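Workshop visit: the Collbridge open day

Ustodero is a shared workshop on the upper floor of a former print shop in Collbridge. Members pay 22 a month and get a bench, a locker and a key. I went to the open day on 1 Feb 2026 to look at one build, a small liquid-handling cell called Tretetti.

The group works in simulation first. Every change to the layout is tried on screen, and parts are cut only after the arm has gone through the full routine without a collision. The model was open on the bench monitor for most of the afternoon.

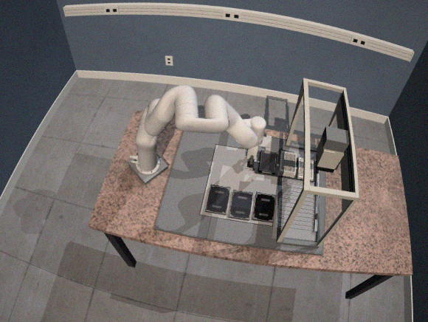

The simulated cell: arm at the left, trays on the deck, instrument head inside the open enclosure.

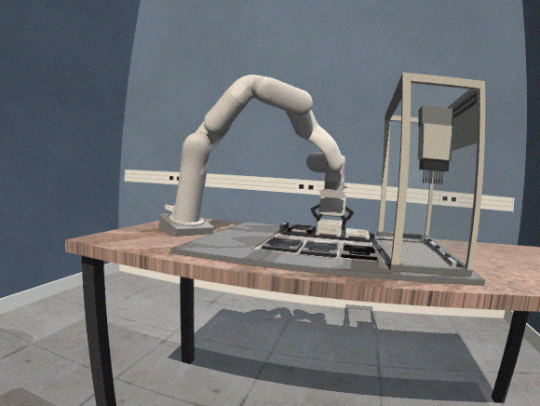
Reach was the main topic. An early layout put the enclosure 52 mm farther out, and the elbow ended up close to full extension on the back row. Moving it in fixed that but left less clearance at the near upright - the group now runs a slower approach on that side.

The log holds 1000 simulated transfers, with 2 faults still open. Both are grip errors on small blocks. Friction values in the model are guesses until the real fingers are printed.

The control code is split between two laptops, and the wiring plan is taped to the door. Frame assembly is planned for August. Parking is behind the building, entrance by the loading ramp.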